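4.2 Sorting by container and the trouble with "meal" as a category

Studies of snack counters and packed lunches tend to assume that food comes in two kinds, the kind people eat as a meal and the kind they eat between meals. The Dorkville survey was built on that assumption. Its coding sheet gave each item one of two marks, and the share of "meal" items on a counter was then used to explain how long people spent choosing. We doubt that the mark measures what it claims to measure. Of the 103 items we coded a second time, the ones that caused arguments were nearly all ones whose container had been changed between the first and second round. The food was the same. A wrap moved from a tray to a bowl was suddenly a snack to one of our coders, and a muffin given a tray to itself became lunch.

Pillai's position, as set out in the earlier paper, is that such slips are noise and will wash out in a large enough sample. With 1,000 items that may be so. It would only be so, though, if containers were handed out at random, and no counter we visited worked that way. Baskets went to things meant to look fresh. Clear stands went to things with bright labels. Whoever sets up a counter has already done a good deal of sorting before a coder arrives, and the coder then reports that sorting back as if it were a finding about the food.
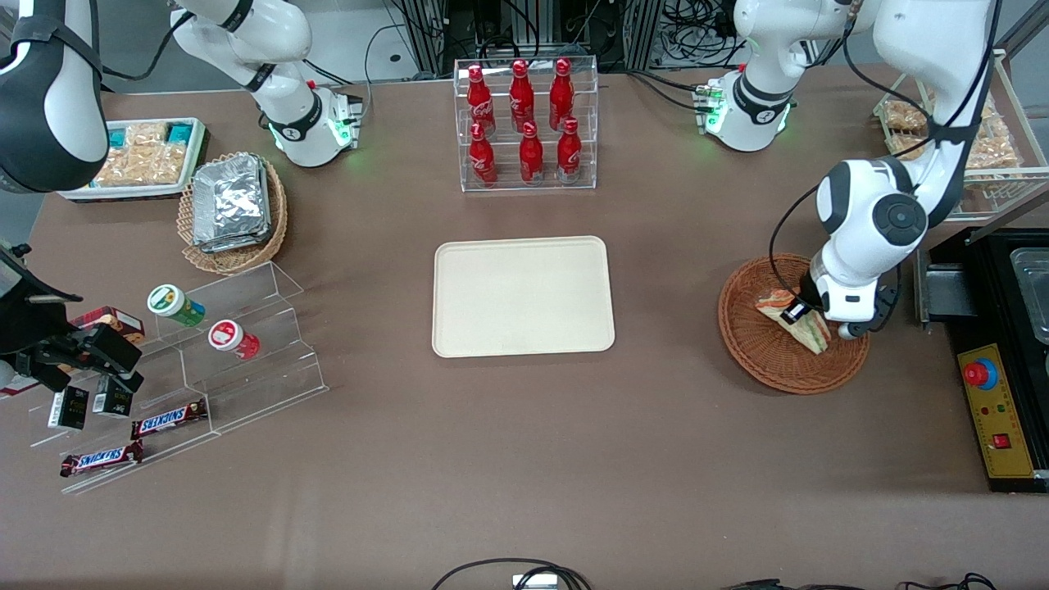 Figure 6. Mixed counter with baskets, a white bin, a clear stepped display and a central tray.

Baskets were the worst case for the two-way code. Under the Dorkville rules an open woven basket counts as "casual" presentation and lowers an item's meal score, a rule for which the survey gives no evidence beyond the remark that baskets feel informal. On the counter in Figure 6 the rule runs into trouble at once. One basket has a triangular sandwich in it and another has a stack of foil takeaway containers, and it is hard to think of two things on that table with a better claim to be somebody's lunch. The packaged crackers, meanwhile, are in a plain white bin, which the same rules treat as neutral. Applied as written, the code pulls the sandwich and the takeaway food down and leaves the crackers alone. A reader who had only the scores would picture a rather different table.

The empty tray raises a second problem. The survey has no code for a tray with nothing on it, so a tray enters the data only once it has been filled. We think this is a mistake, though a less serious one. A tray in the middle of a counter says something about what the setter expects people to do, namely put several things together, and a "meal" may only come into being at that point. If so, scoring single items where they stand is asking the question too early. We can't show this with the material we have. The Vumau counters had trays on Monday and none on the other days we coded, and one day is thin support for any claim about trays.

We tried 3 changes to the coding sheet. The first dropped the basket rule and left everything else in place. Agreement between coders got better, but mostly on sandwiches, which were never the hard items. The second had coders work from a typed list of foods with no mention of containers. They agreed more often and complained more often, since a typed list gives no idea of size. The third let them mark an item as both meal and snack. It was used so freely that the mark stopped telling us anything, and we dropped it before the Molport visits.

None of this shows that meals and snacks are the same thing. It does suggest that the effect reported from Dorkville, in which counters with more "meal" items held people longer, should be read with care until the items are scored apart from their baskets, bins and stands. The tables in Section 5 therefore give container type and food type in separate columns, and we make no attempt to combine them.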